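Subject: Re: [equip-plan] second two-arm cell, yes or no before the summer break
Date: July 23, 2020

Replying to the list as promised, sorry for the rush, train in ten.

Budget round closes before we're all back so I need numbers from both sites. Pictures from the bottle job below, for those at Pledberg who keep asking what the thing does all day.
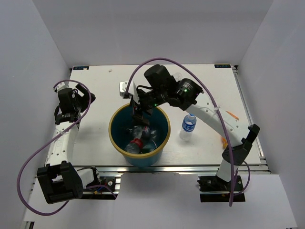
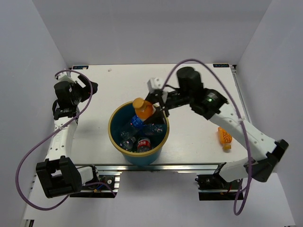

Bottles into the teal bin, two-arm cell. Orange one in the gripper in the second picture.

> Before we sign off a second cell can somebody say what
> we would be paying for apart from the arms? Last time
> the quote looked fine and then the extras came in.
> Also is Prondo still the cheapest for grippers?

Fair question. Extras as I have them:

Spare gripper fingers, 300 a set from Prondo. Van Rooij want 540 for teh same thing but deliver in 10 days, Prondo won't give a date at all. I'd pay the 540 for one set and order the rest cheap.

Cables. Please budget for longer ones and proper clips. Zip ties will do for now, not for two cells.

Enclosure panels - 303 per side, three sides. Plain ones, same as now. Don't let Clumau sell us the tinted.

Bins and bottles, petty cash. More label colours and more sizes please, clear ones especialy. Not putting that through purchasing again, took longer than the arms did.

Not in the list: installation, training, anybody's time. Someone at Pledberg has to own that line, I can't guess it from here.

My view - one cell now, keep the money for the second till December and see where the Clumau quote ends up. If you disagree say so on the list, not to me privately, otherwise I have to type it all out again.

Need the Pledberg figures by Monday noon. Spreadsheet is in the usual folder, yellow tab, don't touch the grey one.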